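Stock of the Mägi, continued. Wednesday

Started at nine. The rifle came down from the rack, I opened the bolt, looked in the chamber and put a finger in it, then did the same again after carrying it to the bench. Bolt is in the blue tray and stays there until the stock is back on. The ammunition for this rifle is not in the workshop, it is in the locked cabinet at Undetti, and I write this in every entry so that the next person who opens the book does not have to ask.

Condition of the wood today: the second coat of Dultent oil is still a little soft under the cheek piece. I could feel it with the thumb, and when I pressed a paper towel on it there was a faint yellow mark. The fore-end is hard. I believe the cheek piece is slow because I did not get all of the old wax out of it last time. In the first coat there was one spot, the size of a coin, where the oil stood in small drops and did not go in. I rubbed it off then and thought it was finished with. It was not finished.

So before the third coat I went back on that side only. White spirit on a cotton cloth, changed the cloth four times, the last one came off clean. After this I left the stock on the two padded blocks for 90 minutes with the door open. Then 200 paper, by hand, with the grain, very light. I did not use the sanding block because the edge of the cheek piece is already more round than it should be. Somebody before us was too enthusiastic with a machine, and each time we sand it we take a bit more of what is left.

The checkering on the grip I did not touch, only with the toothbrush. There is old black dirt in the bottom of the lines on the left side, where the palm sits. Dry brush takes out the loose part. For the rest I would like to try the soft soap, but not on the same day as the oil.

Barrel channel. This is what I wanted to look at for a long time and always forgot when the action was out. There is a shiny place on the right side, a hand's width ahead of the receiver. It is rubbed smooth and a bit darker than the wood next to it. On the barrel, at the same height, the blueing is thinner. I tried the strip of paper before I took the stock off: it goes freely from the tip until this place and there it stops. That agrees with what Thịnh Đỗ wrote on the target cards in winter, that the group moves to the left when the barrel gets warm and comes back after a rest. I don't want to say it is the reason. It would be nice if it was.

I did not remove any wood from the channel today. I marked the place with pencil, both ends. We should agree first how much, and do it with the scraper and not with paper on a dowel. If it is opened, the bare wood must be sealed on the same day, otherwise it drinks water from the air and we are again where we started.

Rust. There are small brown points on the underside of the barrel, only where it sits in the wood, so it was never seen from outside. Most of them came away with Enov oil and the bronze wool, finest grade. Three did not come away completely, they leave a gray dot which I cannot feel with the fingernail. I stopped there. More rubbing takes off the blueing around the dot and then it looks worse than the dot. Thin film of Enov on all the metal under the wood line, wiped until it looks dry. Please no grease in this place — it goes into the end grain near the recoil lug and the oil finish will not hold there.

Action screws: front one good, rear one has a damaged slot. I used the ground bit, the one with the red tape, and it came out without slipping. I have put "rear action screw" on the shopping paper by the door. Old one goes back in for now. Torque as it is written on the inside of the cupboard door, front screw first, then rear, then front again.

Third coat went on a little before noon. Very thin, with the fingers, then all surplus off with a lint-free cloth after it had been standing for the time of one coffee. End grain at the butt got a second pass. The butt plate stays off. The cloths are spread flat on the concrete outside. I don't leave oily cloths in a ball in the bin, they can heat up by themselves, and I found one in the bin last week, so please.

Waiting time: 12 hours before anybody turns the stock over, and I would prefer 14 days before it is used on the mat with a jacket and sling. I know there is a match in March. It can be shot with the other rifle.
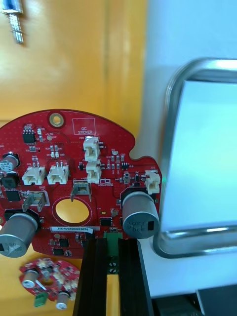 This page was last changed on Wednesday at 14:12.

The safe. The drying cartridge was pink again, after a shorter time than I expected. I put it in the oven at the lowest setting and it is back in the safe on the bottom shelf. I wiped the door seal and found that the lower corner on the hinge side is pressed flat. Perhaps this is where the damp air comes in. Until we have a new seal I would not keep rifles in foam cases inside the safe. The foam holds water and you don't notice it from outside. The two long cases are now standing open on top of the wall cupboard, empty.

Key: unchanged, same place, same two persons. I have tried the lock after closing, twice. When visitors come through the workshop to the yard the safe must be shut, also if the person working is only going to the sink.

Mägi with no stock on it: action and barrel are in the safe, second slot from the left, tag on the trigger guard. Bolt in the blue tray has gone to the small drawer, locked. Stock is on the blocks, do not touch it please, it looks dry and it is not.

To do, no order:
soft soap on the checkering, left side
ask Thịnh about the pencil marks in the channel, yes or no
rear action screw
door seal, measure the profile before ordering
more Enov, the can is nearly finished
white spirit is OK
paper strip test again when the stock is back on, once cold and once after a string of shots, and write both results on the card

One question I could not answer. Under the butt plate there is a number stamped in the wood and it does not agree with the last digits on the receiver. Maybe the stock was changed at some time before the rifle came to us. It would explain why the channel does not sit straight. I copied the number on the inside of the folder.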